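4.3 Checking the gripper state in Duan Player

Last updated: June

Before you export a recording, check that the gripper state agrees with the video. Duan Player reads both from the same session folder.

1. Open the session and press Load Streams. A long session can need up to 67 seconds.
2. Move the slider to frame 733. The width curve must stay flat while an object is between the fingers.

Note: Soft objects, such as a crocheted pouch, give no sharp step in the curve. Use the blue finger pads in the video as your reference – the threshold line alone is not enough.
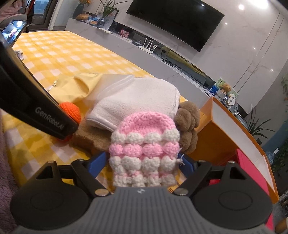 3. Set Contact Threshold to 600 and press Apply.
4. Press Export. The file is written to the folder "uto_out".

Caution: Do not change the threshold during export. The labels already written will keep the old value.

Questions: write to Yanling Cai, Drestbridge tools support. © Drestbridge. Back to top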